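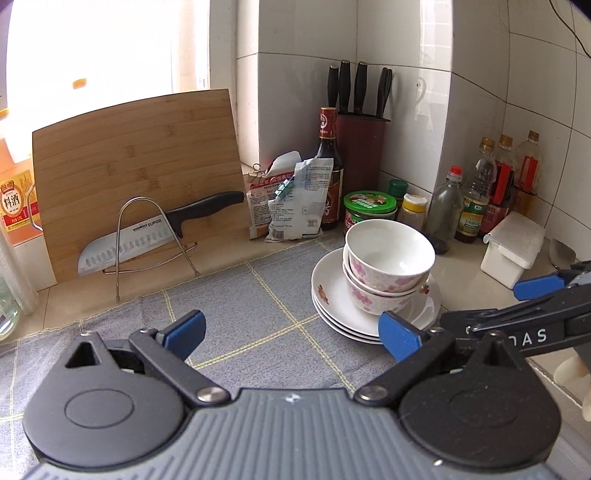

OK, the new crosswalk signals at Nilham and Trostberg are ON as of 7 this morning and I am so happy I could hug a traffic engineer.

Quick background for new folks: that corner had 11 crashes last year, two of them hit-and-runs. I read all the reports. The same left turn off Trostberg comes up over and over.

Walkers now get a head start before the cars get a green -- and drivers were waiting for it! I crossed four times just because I could.

Also the county says the speed camera by the Skivov warehouse logged 491 drivers over the limit in July. It was 610 in June. Still way too many, but wow, what a drop.

Next up is the Nägeli Street underpass, where half the lights are out and you can't see anyone on a bike until you're right behind them. The sheriff's traffic unit is taking comments through the end of the month.

Please send one in, even two lines! And if you've had a close call down there, put in the time of day -- they told me that part really helps.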